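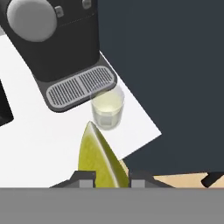
Fig. 2. Simulated Tamayo cell: lime wedge held between the finger pads, glass by the drip tray.

Handout: setting up the gripper

Today we get to tune the grip, my favorite part of the whole cell! Load the Lomley file and set finger force to 200. Close on the wedge, then look at both pads (they should meet the lime squarely). If one pad tilts, re-zero the fingers and try again. Save your settings as run 903 and send them to Wilma Stevens.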